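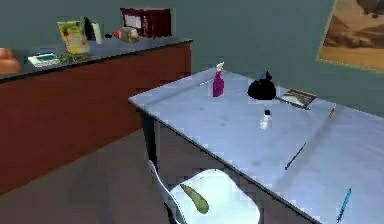

Tiltberg Home Tidying Kit: gallery

Flundley sells the Tiltberg kit as a set of simulated rooms for testing household robots before they go near a real kitchen. The licence covers 2 users for 12 months. Hubert Sobczak has been trying it for us since March.

Kitchen, table view. Spray bottle, tied bag, tray and pens on the table, and a cucumber on the chair. More items are set out along the counter behind.

Rooms load from one menu. The item library holds 300 objects.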